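Small arm loses its wrist partway through a run, then acts like nothing happened

posted by doltura_dave in Hobby and Bench Robots

I've got a small servo arm (bus servos, two-finger gripper, all bolted to a bench) doing a shape-sorting job. Foam board, foam pieces, pick one up, put it in the matching hole. A toddler does it quicker and with more joy, but I'm committed now.

It runs nicely for a while, then somewhere past the 30 minute mark the wrist servo drops off the bus. The rest of the arm carries on as though it still has a wrist. It leans on the piece, the gripper shoves it into the table, and I lunge for the power switch. Power cycle and it's all forgiven until next time. Last night the log had 47 missed replies from the wrist and none from any other joint.

Already tried: new supply, slower moves, swapping the controller board, swearing. The servo is warm when it quits but I can keep a finger on it. Is it dying, or is it me?

Oravec
It's the servo. They're all rubbish at that price. Buy a better one.

Selvaraj Howlader
Before you hand over any money, look at your cables. One joint going quiet while its neighbours keep talking is very often a connector, and the wrist lead gets flexed on every single pick. Mine did the same for most of February and I replaced two perfectly good servos before I caught on. They live in a drawer now and judge me.

Power on, torque off, start a ping loop to the wrist ID, then move the joint slowly by hand through its whole travel while you wiggle the plug at each end. Keep your other hand away from the gripper. If replies drop out at the same angle each time, you've found it. I got 302 pings out of mine before the first miss, so don't give up after a dozen.

If it's the lead, make a longer one, leave a proper loop at the joint and tie it to the bracket, well back from the plug. A tie right at the plug just moves the break somewhere more annoying.

The bit that worries me more is the arm carrying on without a wrist. Your loop is probably reusing the last good position when a read fails. Three misses in a row on any joint should stop the lot — no retry, no optimism. And put a real switch on the motor supply, somewhere you can reach without leaning over the arm.

My own bench, so you can see how much cable a small arm drags about:

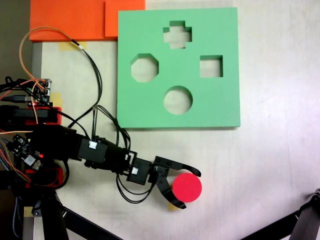
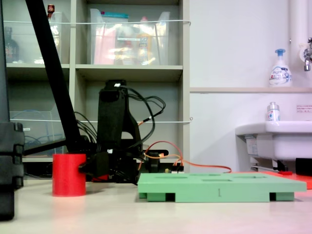

Black arm, red piece, green board, and plenty of loose loops to go wrong.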